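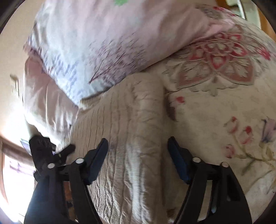

Bed-making automation at Lorkico

Bed-making automation at Lorkico is a programme for teaching machines to make beds and change linen, run by the guest-house operator Lorkico together with the robotics workshop Bresska. It began in May at the company's house in Risow, which has 48 rooms, and is one of the few efforts of its kind in which the housekeeping staff themselves teach the machines.

Background

Making a bed is easy for a person and remarkably hard for a machine. A metal part keeps its shape when it is picked up, but a quilt sags, folds over itself and slides away, and it never lands the same way twice. Quilted bedspreads are a lively problem of their own: the stitching ripples, the layers shift against each other, and a raised fold can look very much like an edge. Pillows in satiny cases slip as soon as they are squeezed. For these reasons hotel automation long kept to laundry, lifts and luggage, where the results were excellent, and left the bedroom alone.

Method

Housekeepers work with a hand-held gripper that has two wide fingers with dark blue pads facing each other. The tool is worked by a trigger. The wearer of the uniform does the job in the usual order (pillows off, bedspread back, sheet, bedspread up, pillows on) and each movement is recorded as a demonstration. The target for the first stage was 3,000 demonstrations, and 628 of them deal only with pillows.

The software, called Hứa, learns from these recordings where to take hold of the cloth and how far to pull. Patterned covers are included on purpose, so that the system does not mistake a printed flower for a crease.

Effect on the work

The most striking change has been in how the job is talked about. Skills that were once passed on with a nod, such as smoothing from the middle outwards or lifting a corner before tugging it, now have names and are argued over with real passion at the morning meeting. Staff who record demonstrations are paid at a trainer's rate for those hours and clean fewer rooms on the same shift.

Lifting mattresses and bending over low beds remain the main causes of back strain in the house, and the staff asked for these tasks to be tackled first. Work with the gripper is slower than work by hand, and some housekeepers find it tiring for the wrist. Sessions are kept short as a result.

An agreement signed on Nov 6, 2019 states that no housekeeping post at Risow will be cut on account of the programme. It also gives staff the right to delete their own recordings.

See also

Service robot
Housekeeping
Learning from demonstration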